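Mussa Canvass Kit - for local campaigns that knock on doors

I ran my first city council race out of the back of a hatchback, with walk lists in a shoebox and pens that quit on me by the third block. Mussa is the kit I wish I'd had! I put it together with Duván Bedoya, who has managed more school board and county races than I have, and we now ship it from our little shop at Unholm.

Everything fits in one shoulder bag. You get 6 clipboards with rain covers, a stack of turf folders, a roll of "sorry we missed you" door cards (blank on one side so your candidate can write on them), and a year of Lurnex, the list software we use ourselves.

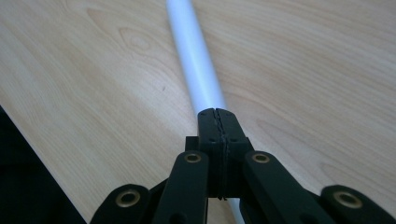

Yard signs are the other half of the job, and I get more mail about sign posts than about anything else we sell. The kit doesn't come with posts, so buy those near you. Before you order, lay one down on a table, the way that long white pipe is lying across the pale wood, and hold a sleeve next to it. Our sleeves come in two widths and the narrow one is snug - if you're between sizes, get the wide one and use the strap.

What it costs

The basic kit is $175 and includes shipping in the lower 48. Extra door cards are sold by the box. If you're running a bigger operation (a state house seat, say), the full field office set is $2,125 and comes with enough bags and clipboards for a whole weekend crew, plus a phone call with me or Duván to get your turf cut properly.

About the software

Lurnex reads the plain voter file you get from your county clerk. You pick your precincts, tell it who you want to skip, and it prints walk lists with odd and even sides of the street kept apart. Giuliana Alvarado used it in her primary and loaded 3,733 doors in one evening, then called me the next morning to complain about the font. We fixed the font. If you already pay for Clostar, you can export your tags from there and bring them in, though notes longer than a line still get chopped. I'm working on it.
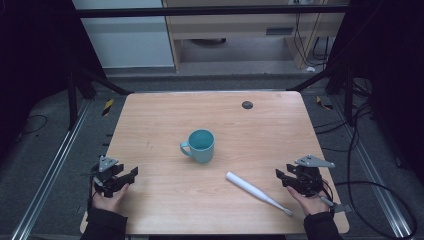 Ordering and returns

Kits ordered by 1 July 2026 go out in the summer batch. After that the next batch is September, and I'd really rather not have you waiting that long with a general election coming up! Unopened kits can come back any time before your election day. Opened ones we'll swap if a zipper or a clip fails, just send me a note with your order number.

Please check with your own election office on the disclaimer wording before you print anything on the cards. The rules change from place to place and I can't keep up with all of them.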